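22 September 2026

Long day at the bench, so I'm writing this up before I go home and forget half of it. Elsa, if you're reading this first thing, the short version is that the wastewater extracts from Kekstead are done and in the freezer, second shelf, left side, in the box with the green lid. The rest can wait for coffee.

The samples came in from the Kekstead plant a little before nine, four bottles in all, two from the main inlet and two from the branch that serves the hospital side of town. Stepan Stetsiuk drove them over himself because the courier had let us down again, and I was so glad to see him that I kept him talking far too long (sorry, Stepan). He tells me they're expecting the usual rise in respiratory cases once school is properly going, and that the town health office would like to have our numbers weekly from October. I said yes on behalf of all of us. I hope that's all right!

Concentration went fine. I used the Tumum beads again and kept to the short protocol, 200 mL per sample, with the spike-in control added before the beads and not after. We had this the wrong way around in the old printed sheet, and I've crossed it out in pen, but please somebody throw that sheet away. The second inlet bottle was very murky and I spun it twice. The pellet was still brown and rather loose the second time, so I took the top layer off slowly and left the last bit behind.

First PCR run, gene copies per mL:

- Main inlet: 299
- Hospital branch: 680

Those are the means of each pair. The hospital branch is higher than I expected, even allowing for what it drains, and I'd like to see it again before I get excited. The two bottles from that branch agreed nicely with each other, and the blank was clean, so I don't think it's something I did. Still, one run is one run.
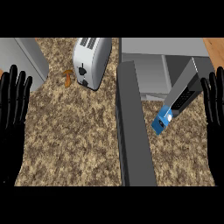 *Simulated granite counter with the two black hands.*

I have not tried to call the variant yet. The Prado panel only tells us about the mutations it was built for, and the list is getting old; last time we had a weak signal on one of the spike targets I spent two days chasing it and learned mostly that the primers had been thawed too often. So this time I made fresh aliquots first. They're labeled with my initials and they're small on purpose – take one, use it, toss what's left.

For sequencing I've set aside 4 tubes, one from each bottle, and filled in the Motance form. Their pickup needs dry ice and we're nearly out. I've asked for more, but if it hasn't come by midday tomorrow, could you call downstairs and see whether they can lend us a scoop or two? They've always been kind about it.

Things I'd still like to do:

- Repeat the hospital branch from the leftover extract, neat and diluted, to check for inhibition
- Ask Stepan for the flow readings, so we can normalize before anybody draws a graph
- Send Elsa Tuominen's recovery spreadsheet around again, the version with the fixed formula in the last column

Stepan also asked if we could say anything to the local paper. I told him I'd rather we didn't until the repeat is in and the flow figures are worked through, and he took it very well. He'll ring tomorrow after lunch. I've left his number on the whiteboard, under the freezer rota.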